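Fitting the Trornus Bilge Pump Kit in a Small Open Boat

Part 3: Wiring and first test

By now you should have the pump sitting in its bracket and the hose run up to the skin fitting. If the bedding compound is still squishy, go have lunch. I gave mine 48 hours in January, in an unheated shed, and I could have used more.

My boat is a Nindeveck, which has next to no room under the stern seat, so some of my measurements won't suit you. The steps are the same though!

1. Disconnect the battery. Both leads, positive last. Tape the ends if they're long enough to swing around and touch something.

2. Lay the cable out loosely along the route before you clip anything. I went up the starboard side, under the inwale, and down behind the middle seat. The kit comes with plenty of cable (I cut off an embarrassing amount).

3. Fit the float switch with the hinge facing forward. Check that it can swing all the way up without hitting a frame.

Note: the old Brustero switches have the wires coming out of the other side. If you're reusing one, turn the bracket around first.

4. Crimp the joints, then slide the heat-shrink over and warm it gently until a little glue squeezes out of each end. Keep every joint as high in the boat as the cable will let you.

CAUTION: Don't leave out the fuse. It goes on the positive lead, close to the battery, and the right size is printed on the pump label. Zahira Jugah lent me her spare holder when I cracked mine, and it's still in there.

5. Clip the cable every hand's width or so. I used Bangera clips with short bronze screws, and I drilled a pilot hole for every one of them after splitting a piece of trim I'd only just varnished. Four coats!

6. Reconnect the battery, positive first this time, and lift the float with a finger. You want a steady hum. A growl usually means there's a wood shaving in the strainer.

7. Label both ends of each wire while you still remember which is which. Tape and a fine marker are plenty.

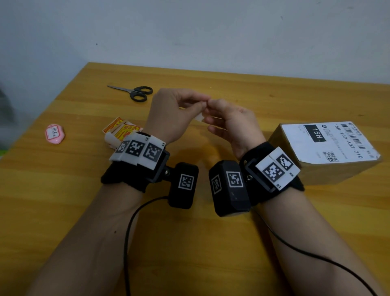
8. Pour a couple of buckets of clean water into the bilge and let the switch do its thing. The pump should start by itself, clear most of the water, and stop. There'll always be a puddle left over, so keep your sponge.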